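3.2 What people keep by the sink, and how grey it gets

I should say at the start of this section that I never meant to write so much about washing-up. The Painemal study was supposed to be about kitchen cupboards, and the sink only came into it when I noticed that half of my notes from the first month were about cloths, sponges and the bowl. People would open a cupboard for me, very politely, and then go straight back to talking about the state of the draining board. So I gave in, and the sink got its own section.

We had 51 households in the end, all within walking distance of the old Draten works, and nearly all of them in the same sort of narrow terraced house with the kitchen stuck on the back. I visited each one twice, once in the morning and once after the evening meal. The morning visits were tidier (of course they were!) and the evening ones were far more useful. I asked everybody the same opening question, which was simply what they would grab first if somebody knocked a full mug over, and then I let them talk for as long as they liked. One man talked for most of an hour and I have used a good deal of it.

The thing that struck me on going back through the notes was how often people used colour as a kind of clock. A cloth was bought white, or blue, or that cheerful yellow, and it was fine while it stayed that way. Then it went grey. Grey was the word everybody reached for, and they used it for a whole range of things that I would have called beige or brown or, in one case, green. "It's gone grey" meant that the thing had moved down a step, from plates to worktops, or from worktops to the floor, or from the floor to the bin. I started writing the word in capitals in my notebook and by the end of the second month the pages were full of it.

I tried for a while to pin this down with a paint chart, holding the little cards up against cloths and bowls and asking people to point. I don't recommend it. The same person would choose a different card by the window and by the cooker, and two people in the same house would disagree quite crossly. What did come out of it was that greys are hardly ever plain. There is usually a bit of green in them, or a bit of blue where the light catches, and now and then a patch that leans towards pink. I began to see it everywhere once I had spent a few evenings with those cards, and Figure 1 has all three in it if you look for long enough.

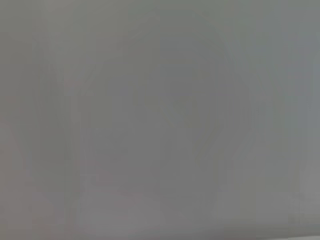
Figure 1. Grey at very close range. Greenish over most of the area, paler and faintly blue towards the upper right, with a slight pinkish-mauve tint at the lower left.

3.3 The downward journey of a cloth

Back to the steps, then. In most of the houses there were three of them, and people could tell me exactly which cloth was on which step without looking. The top step was for plates, glasses and anything that went in a mouth. The middle step was for worktops and the table. The bottom step was for the floor, the back door, the dog and the bicycle. Cloths went down and they did not come back up, even after a boil wash. I asked about this again and again because it seemed so wasteful to me. A boiled cloth is a clean cloth! But the answer was always some version of "I'd know where it had been."

Nine of the households did things another way. They used one kind of cloth for everything and threw it out at the end of the week, and they were rather pleased with themselves about it. They bought the Sterkico multipacks from the corner shop, and they kept the opened packet on the windowsill instead of in a cupboard, so that a fresh one was always within reach of a wet hand. I liked these kitchens very much, though I did notice that the bin filled up quickly.

Then there was the bowl. I had not thought about washing-up bowls for years, and I now have strong opinions about them. Some people washed the bowl every time they emptied it, some only when it felt slippery, and a fair few told me that the bowl got clean by itself with all that hot soapy water going through it. I wrote that last one down with a straight face. A bowl also had steps, and they were much like the cloth ones. When it was no longer nice enough for plates it went under the sink for soaking socks, and later still it went outside with compost in it. In two back yards I found old bowls with potatoes growing in them, doing very well.

I have put the longer interview extracts in the Dateo archive with the rest of the study material, where anybody who wants to argue with my three steps is welcome to do so. I would be glad of it. My own feeling is that the steps are older than the cloths themselves, in the sense that people learnt them by standing next to somebody at a sink and being told off. Several people could name the telling-off quite precisely - wrong cloth, wrong plate, visitors in the next room - and they laughed about it, but they still kept the cloths apart.

One weak point needs mentioning. All of my visits were agreed beforehand, so everybody knew I was coming, and I am fairly sure that some of the greyest cloths were out of sight by the time I rang the bell. In the later visits I took to asking whether anything had been put away for my benefit, and this usually got a laugh and a trip to the cupboard under the stairs. I wish I had thought of it sooner, as the cupboard under the stairs was where the bottom step lived, and I come back to it in section 3.4 along with the buckets.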